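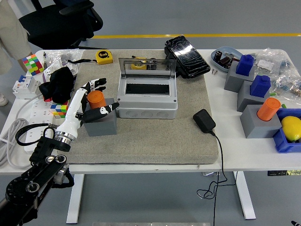
Hand jumps when the thumb closes -- power or wiring?

Posted by wendon_shed

I have a humanoid hand on an arm in our shared workshop. The arm is bolted up and works well. The trouble is the hand. If I move the fingers one at a time it is fine. If I curl the fingers and bring the thumb across together, all of them twitch and the controller resets. It takes 3 seconds to come back and then I have to home it again.

What I am trying to do is simple: pick the orange cup out of its grey block, lift it, put it down in another block. I have the position good enough. I had it reach the cup 46 times last night with the hand open and it was in the right place each time. It only goes wrong on the grip.

The hand has its own supply, separate from the arm. The supply is marked 3 amps. The lead from the supply to the hand runs the whole length of the arm, next to the signal wires, tied to them with cable ties. The controller is fed off the same lead, at the hand end. I was going to put the controller in a junction box with a clear lid, so I can see the lights, but I don't want to drill the box until I know what is going in it.

Should I buy a bigger supply or is it the wiring? I don't have a scope. I have a multimeter and the club has a bench supply, but somebody is using it until March.

Tomomi Honda

It sounds like the voltage is dropping when the motors all start together. A stalled motor takes far more than a moving one, and closing a thumb and fingers on something solid is a stall.

Before you buy anything, put the multimeter across the controller's power pins and close the hand slowly. A meter is too slow to show the worst of the dip, but if you see it sag at all then the real dip is bigger. Then measure again at the supply end. If the supply end holds up and the hand end sags, it is the lead. If both sag, it is the supply.

Either way I would stop feeding the controller from the hand end. Give it its own pair of wires straight from the supply, or better, its own small supply with the grounds joined. I would also fit a 1000 microfarad capacitor across the motor power close to the hand. Check the voltage rating and get it the right way round.

In software, start the thumb a moment after the fingers. That costs you nothing and you can try it tonight.

Leave the box alone until that is sorted. You may want another cable gland in it.

lerach

get a bigger supply. had the same on mine and it went away

wendon_shed

Thanks both. I measured it. The supply end hardly moves and the hand end drops by more than a volt, so it is the lead. I have delayed the thumb for now and it resets less often, but it still does it. I have ordered thicker wire and will run a separate pair for the controller.

Tomomi Honda

Good. Keep the new power pair away from the signal wires if there is room on the arm, and leave enough slack at the wrist for it to turn fully both ways.

Viewed 1268 times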